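Up too late again, and the planner is still chewing through its overnight batch, so I might as well write while the fans hum. It's May and I still can't get the lab window to stay shut, so there's a nice cold draft on my ankles.

Good day, mostly! Weird day. I got in before eight with a plan, which was to fix the approach pose for the door handles and be done with it by lunch, and by lunch I had deleted half of what I wrote last month and was eating crackers over the keyboard. The short version is that the grasp sampler was never the trouble. I've been blaming the sampler for two weeks. I wrote mean comments about it in the code (must remember to take those out before anyone at Cestden reads the repo).

What was really going on was the frames. Somewhere between perception handing over the door plane and the planner picking it up, the timestamp on the transform was getting swapped for "latest," and "latest" on a base that is still settling after a stop is a lie. A small lie, a couple of centimeters at the handle, but the handles on that cabinet are narrow little vertical things and a couple of centimeters is the whole game. So the gripper would come in beautifully smooth, perfect trajectory, very pleased with itself, and close on air right next to the handle. Over and over. And I kept widening the sampler!

I found it by accident. I was replaying a log at quarter speed to check something else entirely and I had left the transform tree open in the other window, and I saw the base frame jump after the planner had already asked for it. Just a tiny tick. I played it back maybe nine times to be sure I wasn't making it up. Then I walked to the kitchen and back, and played it again.

The fix is four lines. It asks for the transform at the time of the depth image and waits up to a short timeout if it isn't there yet. That's it. Two weeks, four lines. I'm choosing to be cheerful about it.

So then of course I wanted to run everything. I reset the cabinet, loaded the Fekwood task file (open both doors, look inside, report what's on which shelf) and let it go from a cold start. First try it timed out, since I'd set the transform timeout in milliseconds and the function wants seconds, or the other way around, I've already forgotten. Second try went all the way through. I let out a noise. There is something about watching a door swing when you've been watching it not swing for that long.
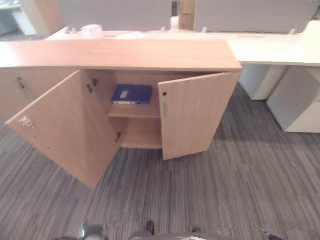
The door model is the part I'm proudest of today, so let me get it down before I forget how it works. Up to now we've been treating a hinged door as a plane plus an axis, with the radius guessed from the handle to the far edge. Fine for a wall cupboard. On a low cabinet with the doors meeting in the middle, the segmentation keeps wanting to call the pair one big door, and then the axis lands in a ridiculous place and the arm tries to pull the whole front off like the lid of a shoebox. The impedance limits catch it, so no harm done, but it looks awful and it eats a full minute while it backs off and sulks.

What I do now is keep more than one guess alive. There's a left-hinged guess, a right-hinged guess and a drawer guess, each with its own weight, and the arm gives the handle a very small tug and sees which way the wrist gets pushed. If the force drifts sideways as you pull, that's a hinge, and the direction of the drift tells you which side. After a few centimeters one of the guesses has pretty much won and the controller switches over to following the arc. It's not a new idea, plenty of people have done fancier versions, but it's new to our stack and it runs in the control loop without dropping ticks, which I truly did not expect on that computer.

The weights need a floor under them. I learned this the dumb way around two in the afternoon, when the drawer guess went to zero on a noisy first reading and could never come back, and there I was running the drawer test. Of course. I put a little floor in, and now it can change its mind.

I also finally made the arc follower stop at a sensible angle. Before, it just opened until it hit the joint limit or the torque limit, whichever came first, and neither of those is something I want to be discovering with somebody's furniture. Now there's a target angle per door, picked by asking whether the head camera will be able to see the inside from where the base is standing. If the door is on the far side it doesn't need to go so wide. If it's the near one it has to swing way out of the way. The planner works that out by casting rays through the inside volume and counting how many get blocked. A bit brute force! But 100 rays is plenty and it takes no time at all.

Perception is the part that still bugs me. The inside of a cabinet is just a horrible place for a depth sensor. It's the same wood on the back as on the shelf, dim, no texture to speak of, and anything glossy in there gives you a shimmering hole in the depth where the object should be. The color image is fine, the detector has no trouble finding a blue file box on a shelf, but then you ask for the 3D position and you get back a cloud with a big bite out of it. I've been filling in from the mask edges and fitting a box to that. Works okay for boxes. Would work badly for, say, a kettle. That's a problem for June me.

And "empty" is its own problem. I keep forgetting how hard it is to say that a shelf has nothing on it. The detector coming back with no detections could mean the shelf is empty, or that it's too dark, or that we're looking at the wrong patch, and the report format we inherited from the Nikolovski code treats all of those as the same thing. A blank list. So today I added a third answer, which is "didn't get a good enough look," and it goes by how much of the shelf floor we've got solid depth on. If it's too little, the planner gets sent back to pick another head pose. I had to set the threshold by feel. It's at 55 percent right now, and I'm sure I'll be back in there poking it before the week is out.

The head pose search could be so much smarter, by the way. Right now it tries the tilts in a fixed order, like a person looking for their keys, and only moves the base if the whole list fails. I want it to pick the view that clears up the most unknown space for the least motion. I have most of the pieces lying around from the mapping work. Note to self: the voxel grid in the old branch is stored z first. Z first!! I lost an evening to that back in the winter and I refuse to lose another one.

Had a long back and forth in my own head over lunch (crackers, as mentioned, and then a banana) about whether the behavior tree is still the right shape for all of this. It has gotten so wide. I print it out to look at it and it runs off the paper. The retry nodes have retry nodes. Part of me wants to throw it over and write the whole thing as a planner with proper preconditions, so that "door is open enough to see in" is a fact it can reason with and not a box that got ticked three steps ago. The other part of me remembers the last time I threw everything over, and how my spring went after that. I think what I'll do is pull out just the looking part, the open-look-move-look-again loop, and make that a small planner of its own with the tree calling it. Then if it's terrible I've only ruined one corner.

The visualizer got some love too, since I was in there staring at it all day anyway. I made stale transforms turn orange. It should have done that from the start. I also added a scrubber that locks the point cloud, the camera image and the planned path to the same instant, so you can't fool yourself the way I was fooling myself. If I'd had that scrubber two weeks ago, well. Also the font is bigger. My eyes thank me.

The Ollent people want a written list of what the software does when it loses sight of the handle halfway through a pull. Fair question. The true answer this morning would have been "it believes very strongly in where the handle used to be." Tonight it's a little better. It holds position, lowers the stiffness, waits for a fresh look, and if the fresh look disagrees with the arc by too much it lets go and backs up. I wrote that up in a page and a half and it reads pretty well, I think, though I should go over it once more with coffee. I left out the part about the lid of the shoebox.

Tests. I had 1,787 simulated door openings queued before I left, all with the frame fix in, with random handle heights and random hinge sides and a nasty amount of noise on the base. I just checked in from the couch and it's a good way through, with far fewer red rows than I'm used to. The reds that are there seem to bunch up on doors with a low handle and the base parked too close, where the elbow runs out of places to be. That's a plain reachability thing, and I can push the base back before it starts. I'd love to have it do that by itself. There's a cost map for base placement in there already, it just doesn't know a thing about elbows.

For tomorrow: fix the timeout units and write the units in the name of the variable like a grown-up. Take out the mean comments. Try the closing motion, which I have been happily ignoring, and which I suspect is harder than opening, what with the last bit where the latch wants a push and the controller wants to be gentle. Two doors means an order, too, and I haven't taught it anything about order.

And bring lunch. A real one, with a sandwich in it.

The fans just dropped, so either the batch is done or it crashed. I'm going to look and then I'm going to bed.

It crashed. Disk full. Going to bed anyway.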